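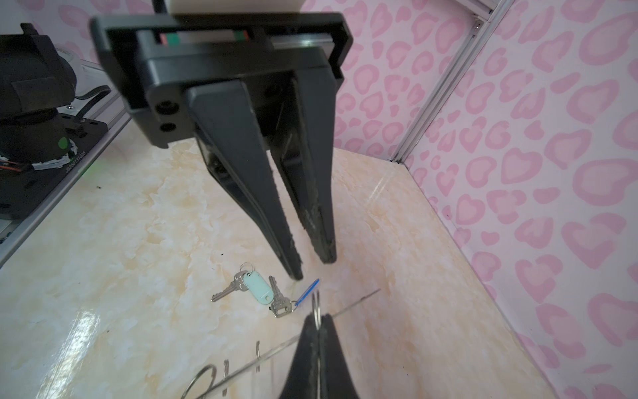

Wednesday, open day. Written up after pack-down, so the order is approximate.

Doors at 10, first group in at ten past because the sign at the lift still pointed to last month's thing in the seminar room. Moved the sign. Moved it again after lunch, when somebody had helpfully moved it back.

Booked tours: 21 people over four groups, plus walk-ups. Plan on the whiteboard was five minutes of talk, eight minutes of demo, two for questions. What happened was two minutes of talk, as much demo as people would stand for, and questions all through it, mostly while I was trying to watch the arms.

Set-up
Cell swept and surface wiped before 9. Both arms homed first go. Ran the keys task on low speed from cold, then bumped it up to the usual. Emergency stop tested with the safety person watching, tested again with the Breltov visitors watching because they'd missed it the first time and it is, I'll admit, the most reliable part of the demo. Laptop on mains. Do not let anyone put a coffee on the laptop shelf. (Somebody put a coffee on the laptop shelf.)

Grip pads: one is properly scuffed at the tip. Grips fine on anything chunky, I don't trust it on split rings or anything thin and shiny. Have written SWAP PADS on the board, under the other SWAP PADS.

Keys
Picked keys for the opener on the theory that everybody knows what keys are and everybody has dropped some. It's a good demo object and a rotten manipulation object. They lie flat, they shine, they pivot on the ring whenever you lift one end, and the tag goes wherever it likes. The first group got a clean pick, and a small round of applause which I accepted on the arms' behalf. Second group got a slow one, then a miss, then a closing of the fingers on nothing at all, carried over to the drop point with great dignity and released there. Biggest laugh of the day. The policy has no idea it isn't holding anything. Must look at gripper current as a cheap check, have been saying so since December.

Morning tally off the log: 36 attempts on keys across both arms. Haven't gone through the outcomes properly and won't be quoting a success rate to anybody until I have, whatever it says on the flyer. The flyer says "reliably". Who wrote the flyer.

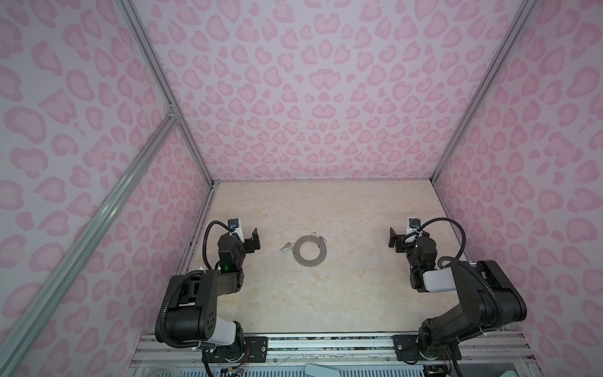
Key task, both arms in over the bench. Keys left of the flat ring.

The flat metal ring was a late addition and I'd leave it in. It gives people something with an obvious hole in the middle to argue about. Straight away they start planning for the robot: go in through the hole, no, go for the rim, no, slide it to the edge. A kid of maybe nine told me to use a magnet, and I've had worse suggestions in project meetings. Wrote it down.

Things people asked, more or less in order of frequency:

Is it learning right now. No. It learned earlier and is now being examined in public, which seems harsh when you say it out loud.

Does it see the way we do. I waved at the wrist cameras and said each hand has its own view and there's a fixed one as well. Put the wrist feed on the big screen from the second group on. Should have done that from the start, people stopped looking at the arms altogether and watched the feed. One bloke ducked when the fingers came down.

Will it do the dishes. Asked in every group. I have a standard answer and it's getting shorter.

How much did it cost. Handed to Breltov, who changed the subject nicely.

Can I have a go. Yes for the 1 pm group, under supervision, using the Trivetgate controllers. Went well apart from the lag. Trivetgate had the smoothing turned right up for safety, so everything people did arrived a beat late, and they all compensated by doing it harder. Ask for two presets next time, one for us and one for the public.

Data note: had the logger going through the hands-on session with permission forms signed. The set stood at 3,339 episodes this morning. Do not merge today's in. Keep them in their own folder, labelled so that nobody trains on an afternoon of strangers throwing keys about, unless that's specifically what's wanted. Rahimi did ask whether it might be wanted. Messy human corrections, lots of recovery from bad positions. There's possibly something in that. Told them I'd think about it when my feet stopped hurting.

Afternoon, clear parts
Swapped to the transparent disc for the last two groups. This was Rahimi's request and against my advice. Clear plastic is miserable for the cameras: you get an edge highlight, then the arm shifts, then you've got a different edge highlight and the same part. The approach where the two grippers come at it from opposite sides is better than the one-hand grab we had in autumn, mainly as each side gets a second chance to be slightly wrong.

The room went quiet for it, which never happened with the keys. From the back I gather it looked as if two arms were having a very careful disagreement over nothing.

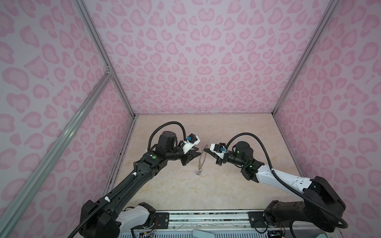 Kanari's view, passed on over the sandwiches, was that we're making life hard for ourselves by leaving it all to the cameras, and that for clear stock they'd want some sort of touch sensing in the fingertips before they'd put money on a two-sided grip. They also thought we should slow the last few centimetres right down and stop apologising for it, as their own customers will put up with slow a good deal longer than they'll put up with dropped.

Fair on both. Replied that fingertip sensing is on the list and the list is long. The slow final approach is a one-line change, so I did it between groups and the 3 pm lot saw it. No complaints about speed. Somebody did ask if it was frozen.

Odds and ends
– Left arm cable loop: keep an eye on it at full reach. Didn't snag today, I just don't love it.
– Spare keys. One set of demo keys walked off with a visitor, or possibly they were the visitor's to begin with.
– Printed more than 200 flyers. Most of a box left. See "reliably", above.
– Chairs back to the seminar room by tomorrow noon.
– Send Kanari the gripper drawings, they asked twice.
– Swap pads.

Powered down 4.40, arms parked, stop button in, logs copied to the shared drive. Checked the copy opened this time.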